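Ticket 101 - Label printer drops jobs after lunch
Site: Clondbridge, packing office
Opened by: Chiamaka Shehu
Status: Closed, watching
Priority: Medium

Chiamaka, first report
Label printer by the side door stops taking jobs. Mornings fine. Some time after lunch everything goes to the queue and sits there, status says Printing, nothing comes out. Turning it off and on clears it for a bit. Then same again. Orders going out late, drivers are not happy. Packing PC is the old one, we haven't changed anything that I know of.

Support, 21st January
Got it. Few questions:
Is it on the wall socket or on wifi?
Does the light on the front go orange or stay green?
Can the other PC print to it when the first one can't?

Chiamaka
Wifi. Light stays green the whole time. Other PC can't print either, same thing, sits in the queue.

Support
OK so not the PC. Printer thinks it's online, network thinks it isn't. Please print the settings page (hold the feed button till it blinks, let go) and send me the address line off it. Once in the morning, once when it's stuck.

Chiamaka
Morning one ends in 20. Stuck one also ends in 20. So the same?? Sending screen grab of the queue as well, 16 jobs in there. 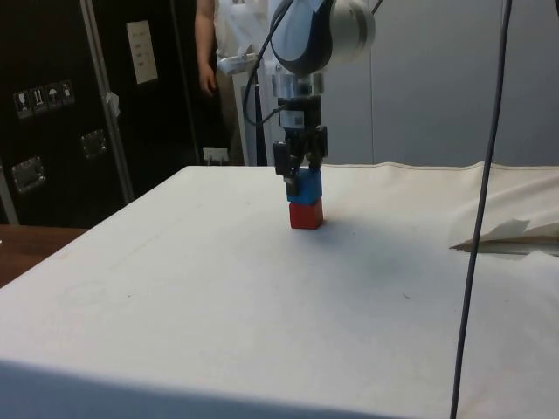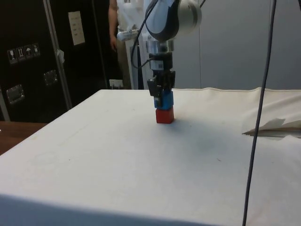
Support
Same address both times, good, rules out it wandering off. Next time it sticks, don't restart it. Go to the packing PC, open the black command window, type ping and then the full address. Tell me what comes back. Then unplug the printer, wait a minute, ping again with it still off.

Chiamaka
Stuck again. First ping, replies, all fine. Printer unplugged, ping again, STILL replies. How is it replying if it's off

Support
Because something else has that address. Two devices on 20, whichever one shouts last gets the traffic. What gets switched on in the building around lunch? Phone, tablet, laptop, card reader, anything.

Chiamaka
Asked about. The Grajales scanner in returns, they only run it afternoons. Came over from the Dremville site when that closed in June but it sat in a box till after the holidays.

Support
That'll be it. Dremville used the same number range as you and gave its scanners fixed addresses. On the scanner: Menu, Network, Address. If it says Fixed, change to Automatic, save, restart.

Chiamaka
Said Fixed, ends in 20. Changed it. Now ends in 8. Printed a test while the scanner was on, came straight out.

Support
Good. Did three more things from here:
- reserved 20 for the printer in the Zandent router so nothing else gets handed it
- cleared the old jobs out of the queue, you'll need to resend any labels you still want
- renamed the printer in the list to PACKING-LABEL, the old name was on there twice and the second one goes nowhere

If the PC still shows the old name just remove it and add the new one, don't rename it by hand.

Chiamaka
Done on both PCs. Second one asked for a driver, I picked the one that was already there and it took it. Labels come out a bit light on that PC though?

Support
Darkness setting went back to default when you re-added it. Printer preferences, Options, put darkness up two notches. Hit Apply before OK or it dosen't stick.

Chiamaka
Better thanks. Full afternoon with the scanner running and no stuck jobs. Can you leave this open till end of week

Support
Will close but keep it on watch, reply here and it reopens by itself. There were up to four scanners in that Dremville box acording to the old list, so if anyone unpacks another, check Fixed/Automatic before it goes on the network.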